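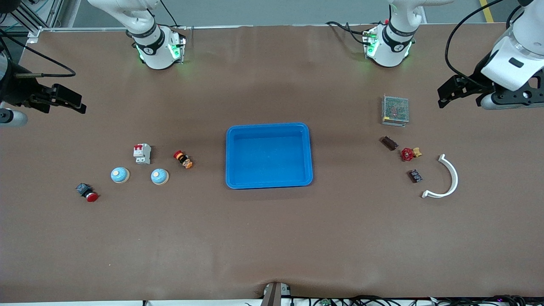 1/ Cambiar el cuadro eléctrico de un piso viejo: lo que he aprendido en 3 meses. Abro hilo para quien está pensando en hacerlo. Perdonad si alguna palabra no es la correcta, el español no es mi primera lengua.

2/ El piso es de 64 metros y tenía dos circuitos para todo. Sí, dos. Si ponía el horno y la lavadora al mismo tiempo, saltaba la luz y tenía que ir al pasillo con el móvil en la mano.

3/ Primero pedí presupuesto a Kaltier y a Flustow. La diferencia entre los dos era muy grande y yo no comprendía por qué. Después vi que uno incluía el boletín y el otro no. Preguntad siempre por el boletín.

4/ Vocabulario que me costó mucho: "magnetotérmico" protege el cable de la sobrecarga y del cortocircuito. "Diferencial" protege a las personas. En mi lengua usamos casi la misma palabra para los dos, así que al principio los confundía en todas las llamadas.

5/ Pedid que la cocina tenga circuitos separados. En mi caso el horno va solo, y la lavadora con el lavavajillas va en otro. También pedí uno para un aire acondicionado que todavía no tengo.

6/ El polvo. Para meter tubos nuevos hay que abrir la pared, y mi pared es de ladrillo muy antiguo. Encontré polvo dentro de una caja de té cerrada. Tapad también los armarios.

7/ El electricista me recomendó dejar espacio libre en el cuadro. Me pareció un gasto inútil y dije que no. En marzo quise añadir una línea para el balcón y tuve que cambiar la caja. Me costó más de 100 euros.

8/ Escribid las etiquetas el mismo día. Yo las dejé para después y pasé una tarde entera bajando palancas y gritando a mi vecina por la ventana si la luz del baño seguía encendida.

9/ Me preguntan por privado si se puede hacer uno mismo. Yo no lo hice y no lo haría. Cambiar una bombilla, bueno. El cuadro, con un instalador autorizado.

10/ Me falta el timbre, que sigue sin sonar. Si alguien entiende de timbres antiguos con transformador, leo respuestas.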